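Notebook, textile bench – dye fastness, madder series
8th May

Continuing the wash fastness work on the madder-dyed wool. The Handetti yarn arrived in the same put-up as before, undyed, scoured by the supplier. I scoured it again anyway. Past skeins carried enough spinning oil to give patchy uptake on the first pass, and the rinse from this lot still came off slightly cloudy.

Mordant: alum at 10 percent on weight of fiber, cream of tartar at half that. Brought up slowly over an hour, held just under a simmer, left in the pot to cool overnight. Skein tags are the punched Tyvek ones. The paper tags from the October run fell apart in the bath and cost us the identity of two skeins.

Madder root is from the Değirmenci sack, lot 1491, ground here. Sieve fraction was coarser than I wanted, so I ran it through the mill a second time. Soaked the root, discarded the first water (yellow-brown, kept a jar of it for Mereana, who wants it for her own tests), then built the bath at 100 percent on weight of fiber. Small addition of chalk. Our tap water is soft and without chalk the red goes toward orange.

Temperature control was the weak point again. The Jondska hot plate overshoots whenever the lid is taken off and put back. I now leave the lid on and stir through the notch. Held the bath below 70 C as far as I can tell from the probe, but the probe sits near the wall and the middle of the pot may be warmer. To do: clip a second probe at mid-depth and log both.

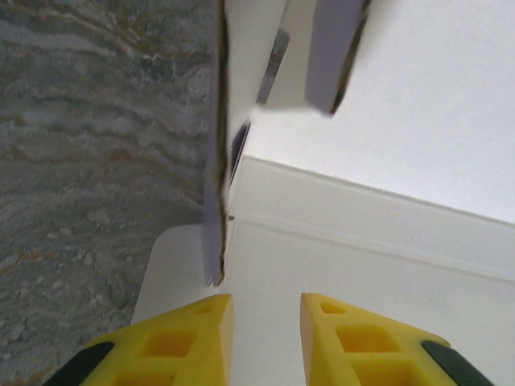
Page last changed 8th May by S. Dimitriou (rev. 2)

Wash test on the previous set, after the strips had dried flat. Graded against the gray scale under the daylight lamp, Mereana Tipoki and myself separately, then compared sheets.

Alum only: color change 4, staining on adjacent cotton 4-5.
Alum plus tartar: color change 4, staining 4.
Iron afterbath: color change 3-4, staining 4-5. Shade moved toward brown, more than I expected from so short a dip.

We disagreed by half a grade on the tartar strip. Recorded the lower value. The difference between the first two is within what the pair of us can grade reliably, so I would not read anything into it until there are more strips.

Rub test, dry, is fine on all of them. Wet rub is poor on the iron set – loose pigment, I suspect, from not rinsing long enough. Repeat with a longer rinse and a neutral soap before blaming the iron.

Light exposure strips are in the Hurkelance cabinet, half of each strip masked with card. Please do not open it to look at them. Every opening stops the lamp timer and it has to be restarted by hand.

Stock: alum is low, chalk is fine, cream of tartar enough for one more series. The multifiber strip is nearly used up and needs ordering before the weld series starts. Old baths go in the lidded bucket under the sink, iron baths in the separate one marked Fe.

Next: exhaust bath on the spare skeins, same temperature, no added chalk.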